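Dokus 卓上ハンドリングシステム 設置・運用の手引き
第6章 見学会・公開デモでの使い方
改訂 2024/07/16

6.1 この章の範囲

この章では、Dokusを見学会、社内公開日、展示室などで来場者に見せる場合の準備、進行、片付けについて説明します。据え付けと配線は第2章、教示の基本操作は第4章、エラーコードの一覧は付録Bを参照してください。

記載の手順は、Skikenの担当者がDroststeadの公開日で使用した構成をもとにしています。卓上に缶、ボトル、紙コップを置き、アームが一つずつつかんで所定の位置へ移す「卓上整理デモ」が標準の内容です。ほかの対象物を使う場合も手順の流れは同じですが、把持力と速度の設定は6.5節に従って決め直してください。

警告 来場者のいる場所では、リスクアセスメントを済ませた構成以外でアームを動かさないでください。通常の作業場で安全が確認されている配置でも、公開デモでは人の動きが変わります。会場ごとに評価をやり直し、記録を残してください。

注意 この章の操作は、第1章の安全教育を受けた操作員が行ってください。来場者に教示ペンダントを渡してはいけません。

6.2 用意するもの

本体一式のほかに、次のものを会場へ運びます。

・作業台(天板が平らで、荷重をかけても揺れないもの)
・対象物(缶、ボトル、紙コップ)と、その予備
・位置決め用のテープ(赤、青、白)
・区画用のスタンドとベルト
・非常停止ボタン付きの延長ケーブル
・指先用の予備パッドと清掃用の布
・水準器、巻尺、六角レンチ一式
・運転記録用紙

対象物は市販の飲料容器でかまいません。缶は開栓して中身を空け、内側を水ですすいで乾かしたものを使います。ボトルは中身が入ったままでも使えますが、キャップが締まっていることを毎回確かめてください。紙コップは必ず空で使用します。

紙コップは消耗品です。デモを重ねると縁や側面がつぶれてくるので、多めに用意してください。Droststeadでは1日の公開に対し紙コップを200個用意しました。缶とボトルの消耗はずっと少なく、各種類に数本の予備があれば足ります。

作業台の天板は、つやのない単色のものが適しています。木目や柄のある天板では、カメラが対象物の輪郭を取り違えることがあります。光沢の強い天板しかない場合は、つや消しのシートを敷き、端を台の裏側まで回して固定してください。シートのしわは認識に影響します。

6.3 会場の区画

1. 作業台を壁から離しすぎない位置に置きます。背景に人が通ると認識が不安定になるので、カメラから見て台の奥が壁になる向きにしてください。
2. 作業台の脚を調整し、水準器で水平を確認します。対角の2か所で測ります。
3. アームを台の側方に据え付け、第2章の手順で固定ボルトを締めます。
4. アームが最も伸びた状態の先端から、さらに100 cm外側に区画線を引きます。
5. 区画線に沿ってスタンドを並べ、ベルトを張ります。操作員の出入口は1か所にします。
6. 非常停止ボタンを2個設置します。1個は操作員の手元、もう1個は説明員の立ち位置に置きます。
7. 電源ケーブルと通信ケーブルを床に沿わせ、来場者の通路を横切らない経路に通します。やむを得ず横切る場合はケーブルカバーを使用します。

警告 ベルトは区画の目印であり、人を止める設備ではありません。小さな子どもが来場する会場では、透明パネルによる囲いを追加するか、デモ中に区画を見張る係を置いてください。

注意 窓のある会場では、時間によって日差しが卓上に入ります。前日に下見ができるときは、公開時間と同じ時間帯に光の入り方を見ておきます。直射光が入る場合はカーテンかパネルで遮り、そのうえでカメラの露出を合わせてください。

照明は会場の天井照明で足りることがほとんどです。追加のライトを使うときは、台に直接向けず、壁や天井に当てて柔らかい光にします。缶の上面は光をよく反射し、強い照明の下では白く飛んで蓋の位置が検出されません。

6.4 カメラと卓上の印

カメラは固定式を使います。アームの動作範囲の外に支柱を立て、台全体が視野に入るように取り付けてください。

1. カメラの支柱を固定し、配線を支柱に沿わせて留めます。
2. Dokusの操作画面で「カメラ」→「ライブ表示」を開きます。
3. 台の奥の縁が画面で水平になるように、カメラの傾きを合わせます。
4. 校正板を台に置き、「校正」→「開始」を選びます。画面の指示に従い、校正板の位置を変えながら撮影を繰り返します。
5. 校正が終わったら結果を確認します。「要再校正」と表示されたときは手順3へ戻ります。
6. 台に位置決め用のテープを貼ります。
7. 「カメラ」→「固定」を選び、露出と焦点をロックします。

テープは小さく切って使います。貼る位置は、対象物の初期位置、置き場所の目安、作業範囲の端などです。色の使い分けは会場で決めてかまいませんが、操作員と説明員で取り決めを共有し、運転記録用紙の裏面に簡単な図を描いておいてください。途中で剝がれたときに同じ場所へ貼り直せます。

テープはシステムの認識対象ではありません。人が対象物を並べるときの目印です。テープの上に対象物を置いても動作に支障はありませんが、端がめくれていると容器が傾くので、公開の合間に指で押さえておきます。

重要 校正後にカメラや台に触れた場合は、ずれが目に見えなくても校正を確認してください。「校正」→「確認」を選ぶと、アームが指先を基準点の上へ移動します。指先の中心が基準点に合っていれば、そのまま使用できます。

6.5 対象物の登録と把持設定

対象物は種類ごとに登録します。同じ形の缶でも、柄が大きく違うものは別に登録したほうが認識が安定します。

1. 「対象物」→「新規」を選び、名称を入力します。
2. 対象物だけを台の中央に置き、「撮影」を押します。向きを変えて撮影を繰り返します。
3. 缶とボトルは、立てた状態と寝かせた状態の両方を撮影します。
4. 「形状」で円筒、テーパー円筒、自由形状のいずれかを選びます。紙コップはテーパー円筒です。
5. 「把持」を開き、把持力と閉じ幅の初期値を入力します。
6. 「試し把持」を実行し、対象物を持ち上げて保持できるか確認します。
7. 問題がなければ「保存」を押します。

把持力の初期値は、缶とボトルが56%、紙コップが30%です。この値は指先パッドが新品の場合のものです。パッドが摩耗していると滑りやすくなりますが、把持力を上げて補うことはせず、パッドを交換してください。

空の缶は側面が薄く、縁から離れた中央部を強く挟むとへこみます。試し把持で側面がへこんだときは、把持力を少しずつ下げるか、把持位置を上下の縁に近づけます。一度へこんだ缶は形状が登録時と合わなくなるので、予備と交換します。

紙コップは、上の縁に近い部分を外側から挟みます。底に近い部分を挟むと、テーパーに沿って指先が上へ滑ることがあります。二つ並べて置くときは、指が入る隙間を空けてください。隙間が狭いと、片方をつかむときにもう片方を押し倒します。

寝かせた缶は転がります。初期位置に寝かせて置く場合は、手を離してから静止するまで待ち、動かないことを見てから運転を開始してください。台の水平が出ていないと、この段階で分かります。

6.6 動作の確認

公開の前に、必ず操作員だけで全体の動作を通して確認します。この確認の間は説明員も区画の外に出ます。

1. 非常停止ボタンを2個とも押し、それぞれで停止することを確認してから解除します。
2. 速度を「低速」に設定します。
3. 対象物をテープの印に合わせて並べます。
4. 「デモ」→「一巡運転」を選び、開始ボタンを押します。
5. 各対象物について、接近、把持、持ち上げ、移動、解放の順に目で追います。
6. 一巡が終わったら、対象物の位置を入れ替えてもう一度行います。
7. 速度を「公開」に切り替え、同じ確認を繰り返します。

移動中の高さには特に注意してください。つかんだ缶が傾いている場合、缶の下端は指先よりも低い位置に来ます。経路の下に背の高いボトルが立っていると、指先は十分に上を通っていても、缶の端がキャップに触れることがあります。

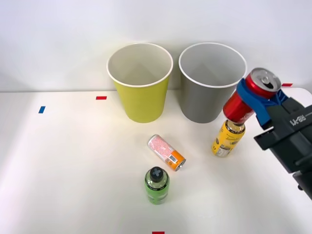
このような接触を避けるには、「経路」→「持ち上げ高さ」で余裕を増やすか、背の高い対象物を経路から外れた場所に並べます。持ち上げ高さを増やすと一巡にかかる時間が延びるので、公開時間に合わせてどちらかを選んでください。両方を少しずつ調整してもかまいません。

「経路」→「対象物を含めて干渉を確認」を有効にすると、つかんだ対象物の長さも計算に入ります。初期設定では無効です。有効にした場合、経路が見つからないときはアームがその場で待機し、画面に「経路なし」と表示されます。操作員が対象物を並べ直して再開します。

注意 待機中のアームは停止しているように見えますが、駆動電源は入っています。区画内に手を入れる前に必ず「一時停止」を押し、表示灯が黄色に変わったことを確認してください。

6.7 公開中の進行

1回のデモは、説明、一巡運転、質問の順で進めます。操作員と説明員を兼任することはできません。説明員が来場者のほうを向いている間、操作員はアームから目を離さないでください。

1. 来場者が区画の外にいることを、操作員と説明員の両方が確認します。
2. 操作員が対象物を並べ、区画の外に出ます。
3. 説明員が、これから行う作業を短く説明します。
4. 説明員が「動きます」と声をかけ、操作員が復唱します。
5. 操作員が開始ボタンを押します。
6. 一巡が終わったら、操作員が「一時停止」を押し、「止めました」と声をかけます。
7. 説明員が質問を受けます。
8. 次の回の準備をします。

説明の長さは決めていません。学生の団体では仕組みの話が長くなり、家族連れでは早く動かしたほうが列が流れます。待っている人が多いときは、質問を区画から離れた場所で受けると次の回を始められます。

来場者から対象物の置き方を変えてほしいと頼まれることがあります。一時停止中に操作員が代わりに置くのであれば、応じてかまいません。来場者が持参した容器や私物は、登録の有無にかかわらず台に置かないでください。

アームが対象物をつかみ損ねた場合、Dokusは自動で一度だけやり直します。再度失敗すると、その対象物を飛ばして次へ進みます。止めて直す必要はありません。説明員は失敗したことをそのまま来場者に伝え、一巡が終わってから操作員が置き直します。

対象物が台から落ちた場合は、すぐに一時停止します。ボトルが割れたり中身がこぼれたりしたときは、非常停止ボタンを押し、床と台を拭き終わるまで再開しないでください。こぼれた液体が本体の下に入った可能性があるときは、主電源を切り、第8章の点検を行います。

6.8 よく受ける質問と答え方

会場で繰り返し受ける質問をまとめます。言い回しは説明員に任せますが、内容は次の範囲にとどめてください。

人が遠隔で動かしているのか
一巡運転では、開始ボタンを押した後の動作は登録された対象物とカメラの情報をもとに計算されます。教示運転を見せるときは、操作員がペンダントで動かしていることを先に伝えます。

どのくらい重いものを持てるのか
把持できる重さはアームと指の組み合わせで変わります。会場の構成の仕様票を手元に置き、その値を答えてください。覚えている数字で答えないでください。

見たことのない容器でもつかめるのか
この章の構成では、登録していない対象物はつかみません。認識できなかったものは障害物として扱われ、経路の計算で避けられます。

指の部分に触ってもよいか
取り付けてある指には触れさせないでください。取り外した予備の指とパッドを受付に置いておくと、そちらを手に取ってもらえます。

価格や納期についての質問は、Skikenの営業窓口を案内します。教育機関向けの貸し出しは代理店のFaríasが受け付けています。いずれも会場では見積もりを出しません。

6.9 公開の合間の点検

次の点検を、休憩のたびに行います。一時停止の状態で行えるものと、非常停止が必要なものがあります。

一時停止で行うもの
・台の上の汚れ、水滴の拭き取り
・テープの剝がれの確認
・紙コップと缶の変形の確認、交換
・ボトルのキャップの締まり

非常停止で行うもの
・指先パッドの清掃と摩耗の確認
・グリッパ取り付けボルトの緩み
・アームに沿わせたケーブルの擦れ
・カメラ支柱の固定

指先パッドは乾いた布で拭きます。アルコールはパッドの表面を硬くするので使用しないでください。糖分を含む飲料が付着したときは、固く絞った布で拭いた後、乾いた布で水気を取ります。

紙コップを続けて使う場合、外からは分かりにくい折れ目がつきます。縁を指で軽く回してみて、楕円になっていれば交換します。

6.10 困ったとき

対象物が認識されない
照明が変わっていないか確認します。日差しが入っている場合は遮ってください。改善しないときは「カメラ」→「固定」をいったん解除し、露出を合わせて再度ロックします。

二つの紙コップが一つとして認識される
間隔を広げます。カメラから見て前後に重なる位置も避けてください。色の違うコップを使うと区別が安定します。

つかんだ缶が指の中で回る
把持位置が重心から外れています。寝かせた缶でよく起こります。「把持」→「位置補正」で中央寄りに直し、試し把持を行います。パッドの汚れでも同じ症状が出ます。

ボトルが倒れる
接近時に指の片側が先に当たっています。校正の確認を行ってください。ずれがなければ「開き幅」を広げます。隣に別の対象物があるときは、広げた指が当たらないかどうかも見ます。

開始ボタンを押しても動かない
非常停止ボタンが押されたままになっていないか、2個とも確認します。説明員側のボタンが解除されていない例がよくあります。

動作音が普段と違う
公開を中止し、主電源を切ってください。原因が分からないまま速度を下げて続けてはいけません。

6.11 片付け

1. 一時停止を押し、台の上の対象物をすべて取り除きます。
2. 「終了」→「収納姿勢」を選びます。アームが折りたたまれるまで区画内に入らないでください。
3. 操作画面で運転記録を外部メモリに保存します。
4. 主電源を切り、表示灯が消えたことを確認します。
5. グリッパの指を取り外し、パッドを拭いて専用の箱に入れます。
6. カメラを支柱から外し、レンズに蓋をします。
7. ケーブルを巻き、区画のスタンドを片付けます。
8. 台のテープを剝がします。翌日も同じ会場を使う場合は、貼ったままにします。

使用後の缶とボトルは、会場の分別方法に従って処分するか、洗って次回に使います。中身の入ったボトルは本体と同じ箱に入れないでください。輸送中に漏れると、保証の対象外の故障になります。

運転記録用紙には、実施した回数、つかみ損ねた対象物、交換した部品、会場の照明の状態を書きます。次の見学会で同じ会場を使うときは、この用紙があると準備がかなり短くなります。Droststeadでは11月の公開日も同じ部屋を使用するため、区画と台の位置を記した図面を操作盤の扉の内側に入れてあります。

6.12 関連する項目

据え付けボルトの締め付け 第2章
教示ペンダントの操作 第4章
指とパッドの交換 第7章
液体がかかったときの点検 第8章
エラーコード一覧 付録B
運転記録用紙(複写用) 付録D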